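Evaluation Review: Bestura Demonstration Recorder, Release 2

Reviewed for the Kwiatkowski Laboratory equipment register
September 11, 2024

The laboratory has used Bestura since January to gather demonstrations for its grasping work. The package combines a simulator, a tool for steering the arm by hand, and a storage format for the episodes that result. This review is intended for groups deciding whether to adopt it in place of Rorkar, which the laboratory used previously and still keeps for older projects.

The evaluation was limited to one family of tasks: picking up upright household containers from a kitchen counter. An operator guides a simulated parallel gripper to the object, closes the fingers, and lifts. Each attempt is saved as an episode, and the episodes are later used to train a policy by imitation. The target set for the evaluation was 1,000 accepted episodes.
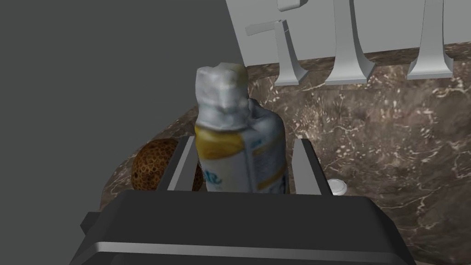
Elie Rawashdeh
Research Engineer, Data Collection

Installation and setup

Installation took one working day, most of it spent on graphics drivers. The written guide is complete but assumes a single-user machine. Sites with shared workstations should expect to edit the license path by hand. Once configured, the software did not need to be reinstalled during the evaluation period.

Scenes are assembled from a supplied library of counters, fixtures, and small objects. Textures on stone and printed labels are good enough for training at the camera resolutions the laboratory uses. Fine print on labels does not hold up at close range, and thin or crinkled shapes such as caps are rendered coarsely. Groups that need a policy to read labels should look elsewhere. For grasping, the limitation had little effect.

Operator controls

The steering tool is the strongest part of the package. Motion is smooth, and the view from behind the gripper gives a fair sense of where the fingers are in relation to a tall object. Depth is harder to judge when the palm covers the base of the target. New operators tended to stop too early and close on the near side of the container. A second view, docked beside the first, corrected most of this and should be turned on by default. 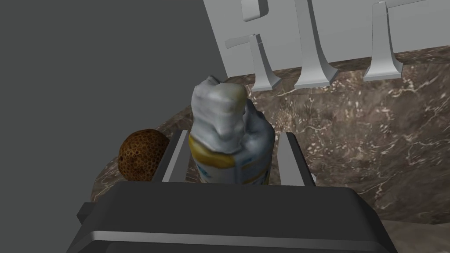
Neighboring objects proved more of a problem than the target itself. With a round item placed close to the left finger, operators slowed down noticeably and made small sideways corrections that then appeared in the training data. The laboratory chose to keep these episodes – hesitation near clutter is a reasonable thing for a policy to learn – but marked them so that they could be left out later. Bestura permits free-text tags on each episode, and the tags survive export. Rorkar does not offer this.

Review and acceptance

Every episode must be replayed and either accepted or rejected. The replay window can be stepped one frame at a time, and the moment of finger contact is marked automatically on the timeline. The marker was reliable on rigid cylinders. It was less so on tapered necks and caps, where it sometimes appeared 11 frames late. Reviewers should check it by eye before using it to divide an episode into approach and lift.

Rejected episodes are moved to a separate folder and are not deleted. This is sound practice, though the folder grows quickly and there is no tool for clearing it in bulk. 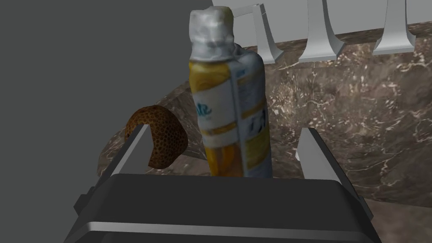

Source: Bestura simulator, Kwiatkowski Laboratory evaluation set

Variation between episodes

Object position, tilt, and lighting can be varied at random within limits set by the user. The default limits are too narrow. Early policies trained on them did well on the practice scenes and poorly once the container was moved toward the edge of the counter. Wider limits improved the results, at the cost of more rejected attempts. The Tadura export plug-in, purchased separately, records the random settings alongside each episode and is recommended for any group that intends to publish its data.

Support

Written questions were answered within two business days. One fault, in which the gripper opening was stored in the wrong unit, was corrected in a minor update.

Recommendation

Approved for general use in simulated grasping studies. Groups should widen the default variation limits, enable the second view, and confirm contact markers during review. The register entry will be revisited when Release 3 becomes available.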